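4. Floor Coverings and the Use of Shared Rooms

4.1 Layered coverings in the main room

The household survey described in Section 3 treated the floor of the main room as a single surface with a single finish. The follow-up visits in Jurkton and Stikitau showed that this was too simple. 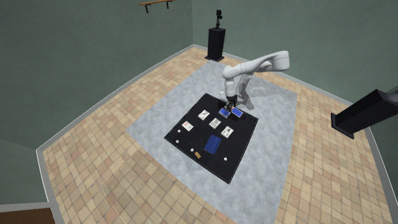
In many homes the fixed finish was only the lowest of several layers, and the layers above it decided where people sat, where children played, and which parts of the room were kept clear for walking. We therefore returned to the records and coded every loose covering as an item in its own right. The 282 households that completed both rounds reported 763 loose coverings between them, counting rugs, runners, mats, and folded blankets in regular floor use. Carpets fixed at the edges were treated as part of the floor and left out of the total.

We use the term layered floor for any arrangement in which one loose covering lies at least partly on another. Figure 4 shows the simplest form in a rendered interior: a square mat set out with playing cards and small objects, resting on a large rug, which covers the middle of a tiled floor. By our coding this is a floor with two loose layers over a hard finish. Arrangements of this type were recorded in the main room of 145 households. They were found in both study areas and in both owned and rented homes, although the reasons people gave for them differed.

4.2 What the upper layer is for

Residents seldom spoke of the lower rug as having a purpose. It was described as part of the room, often as something that had been there since the household moved in. The upper layer was different. Respondents could nearly always name an activity that went with it, such as card and board games, ironing, sewing, infant care, prayer, or stretching exercises. When the activity ended, the mat was usually rolled up and put behind a door or under a sofa. In a smaller group of homes it stayed in place all day, and other members of the household walked around it.

The difference between mats that are put away and mats that stay out turned out to matter more than size or material. A mat that stays out claims a piece of the room. Several respondents in the Mathebula apartments described disputes over this, generally between adults who wanted a clear path to the balcony and children who had a game in progress. In most of these accounts the dispute was settled by moving the mat closer to a wall. Where the room was too narrow for that, the household tended to set hours.

Games deserve separate comment. They are often left unfinished, and a layout of cards or counters cannot be moved without being lost. A mat with some stiffness can be slid as a unit across a smooth floor, but on a rug it tends to drag and buckle. Respondents who played on a layered floor had found their own answers to this. Some used a tray. Others placed the mat near the middle of the rug and accepted that the middle of the room would be out of use until the next day.

4.3 Hard finishes and comfort

The fixed finish under the rug was ceramic tile in most of the Jurkton homes and sheet vinyl or painted concrete in most of those in Stikitau. In the colder months, tile was the finish most often called uncomfortable to sit on. The same respondents usually praised it in July. Seasonal change in the number of coverings followed this pattern closely: rugs were brought out together, in a single afternoon, and taken up again in the same way. Upper mats did not follow the season. They came and went with the activity, and a household that stored its rugs over the summer often went on using its mats directly on the tile.

Slipping was raised in 152 interviews. The concern was mainly with small mats on bare hard floors, and older residents mentioned it first among all the problems they listed. Layering was widely believed to help, on the grounds that a mat grips a rug better than it grips tile. We did not test this. The observation notes contain cases that point the other way, in which a thin mat on a deep-pile rug had crept toward the door and raised a fold at its leading edge. A fold of this kind is hard to see when the two coverings are close in color. The contrast between the upper and lower layer may deserve attention in guidance for older households – it costs nothing at the time of purchase and is rarely mentioned in sales material.

4.4 Cleaning and wear

Cleaning routines were recorded by means of the Wirkon diary form, which asks the person responsible to enter each task on the day it is done. Hard floors at the edge of the room were cleaned most often, followed by the exposed part of the lower rug. The area under an upper mat was cleaned least. In homes where the mat stayed out, the diaries suggest that the rug beneath was reached only when the furniture was also being moved.

This had visible results over time. Interviewers noted squares of stronger color on older rugs where a mat had protected the pile from light and traffic. Some residents regretted the marks and had begun to turn the rug each year. Others regarded them as a reason to keep the mat where it was, as taking it away would show the difference. Wear at the border of the protected area was often heavier than elsewhere, which is consistent with people stepping around the mat along the same line each time.

Landlords in the Mathebula apartments are required to inspect the fixed finish when a tenancy ends. The inspection form has no entry for damage caused by loose coverings, and trapped moisture under a rug is recorded under the same heading as ordinary wear. Tenants and building staff both found this unclear. A separate entry would make the records easier to compare from one tenancy to the next, and we have passed this point to the housing office in Jurkton.

4.5 Limits of the data

The coding of loose coverings was done after the first round of visits, using floor sketches that had been drawn for another purpose. Small mats were probably missed where the sketch showed only furniture. The second round used a revised sheet with a space for each layer, and the totals above rely on that sheet wherever the two disagree.

Visits were also arranged in advance. Some residents said that they had tidied the room beforehand, and a mat that normally stayed out may have been put away for the occasion. The share of permanent upper mats should therefore be read as a lower bound. The diaries are less open to this problem, but they were kept by one person in each household, and that person was not always the one who used the mat.

Finally, the survey did not ask who had chosen each covering. Remarks made in passing suggest that lower rugs are often gifts or are inherited, while upper mats are bought by the person who uses them – sometimes without the agreement of the rest of the household. The question has been added to the interview guide for the third round, and Section 5 sets out how the answers will be linked to the room plans.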